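Handheld gripper budgeting

Handheld gripper budgeting is the planning of purchases for handheld grippers, the tools a person carries through a task so that the recorded motion can later be used to train a robot arm. It covers the tool, spare parts, storage, operator hours and the places where work is recorded. Published budgets tend to dwell on the first of these and pass quickly over the rest.

Purchase price

Vendors usually quote per unit. The Greniva two-finger tool was listed at $940 without pads or mount, and at $1,396 with both. The Wodard tool, sold only as a kit, cost $1,673. Neither price included calibration, and buyers who compared the bare Greniva unit with the Wodard kit were comparing different things — a mistake the sales sheets did little to prevent.

Finger pads are a recurring cost. Sellers describe them as long-lasting, but the claim is seldom tied to a number of grasps or a type of surface. A steel rim and a glazed bowl load a pad in different ways, and a figure taken from foam blocks says little about either.

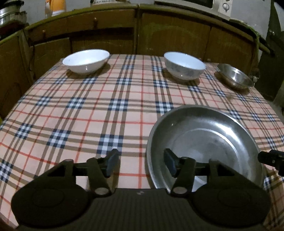

By the Bretia editorial desk
Last revised 30 November 2022

Household sites

Kitchen work is often budgeted as if it were free. A table, a plaid cloth, a wide steel basin and a few bowls cost little next to a gripper with two padded fingers. The larger expense is the time spent setting out such a table again and again, in enough different homes to be of use. The Güneş planning guide allows 2 operators per site and gives no reason for the number.

Criticism

The main argument for handheld tools is that they cost less than a full robot arm. This holds for the purchase order. It is weaker over a whole project, where labor can pass the hardware price early on and where an arm may still be needed for testing. Plans that leave the arm out until the following December have only moved the cost to another year.

See also: Equipment depreciation; Robot end effector; Total cost of ownership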